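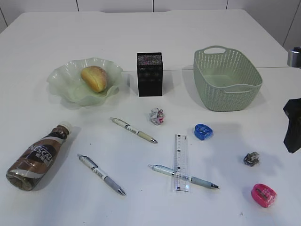 Bowl, box and basket at the back, all the little stuff still waiting up front.

The trick I keep coming back to for a messy table is to set out the containers first and only then start picking things up. Pens and the ruler go in the tall black box, tips down. The pencil sharpeners go in the green basket, and so does anything else too short to stand up. Wrappers go straight in the trash — don't give them a home, even for a minute!

Food gets its own bowl, well away from the pencil shavings, and a bottle of coffee should have its cap screwed tight before you lay it down anywhere near paper (I lost a whole June calendar that way). Once the table is clear, wipe it with a damp cloth, and go along the seam twice, where the crumbs like to settle.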